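Home | Projects | Notes | About

The arm in the simulator

May 2026, by Jalen Blackwood

In our workshop we share one room between four projects, and mine is the smallest. I call it Benton. Reginald Bellamy helps me with the electronics, and I do the software, slowly.

This month I did not touch a screwdriver. I was sitting with the simulator, trying to make the table and the arms look close enough to the real ones. The cable was the hardest part. I deleted it two times – then Reginald told me that a policy trained without the cable will be confused by it later, so I put it back. My model file has now 432 lines, and 20 of them are only for this cable.
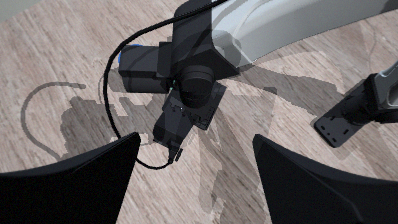
Render from the gripper's view, fingers open. The shadows still have steps at the edges.

I would like softer shadows, but every improvement makes my old computer slower. In July I want to compare it with the real table.

Related posts
Cutting the base plate for Benton
Why I changed the motor driver
Notes on cable clips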